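About Zonano

Zonano helps people plan and pay for robots without losing sleep over it. We started out as the folks friends called when they had a quote in hand and no idea whether it was a good one, and after enough of those calls (most of them around dinnertime, it must be said) we made a proper business of it.

We don't build robots and we don't take a commission from anyone who does. What we do is sit down with you, look at the work you want done, and help you write a budget you can live with. That means the machine itself, of course, but also the stand it hangs from, the desk it works at, spare fingers and joints, cabling, floor space, training for your staff, and the hours somebody will spend picking things up and setting them back where they were. Those hours are the line we most often find missing!

Our best known piece of work is the Kadau planning sheet, which now runs to 671 lines. Please don't be put off by that — most customers use 45 of them, and we'll happily mark which ones. It covers a first purchase over 5 years, with a column for each year and a place to write down what you'd do if the money came in late.

Larger buyers usually come to us through the Juntunen plan, our longer service, where we stay with you from the first wish list in October through to delivery and the first service visit. Schools and small workshops tend to pick Olari instead. It takes 4 meetings, by phone if you like, and you keep all the paperwork at the end.

We're fond of starting with small, plain tasks. A basket, a shelf and a bit of fruit will tell you a great deal about reach, desk height and how much room to leave behind the machine, and all of it can be bought for very little before you sign for anything large.

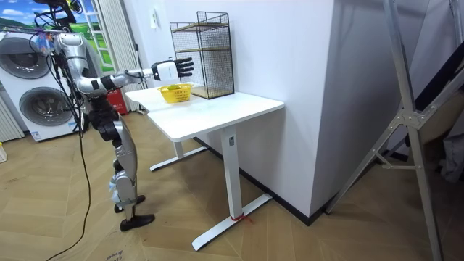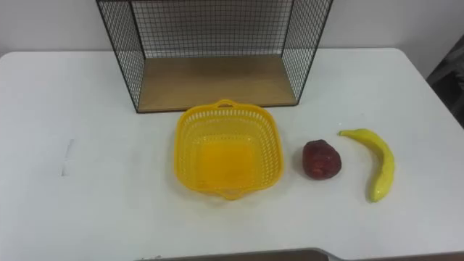
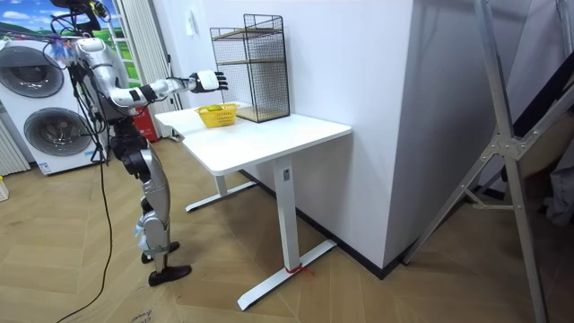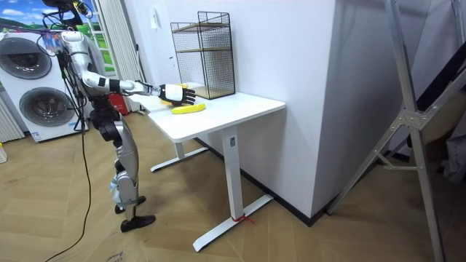

A customer on the Olari plan wrote to us that she had budgeted for the robot and the shipping and had left out spare parts altogether, and that she would rather have heard it from us in the first meeting than the second. We've since moved spare parts to the top of the sheet.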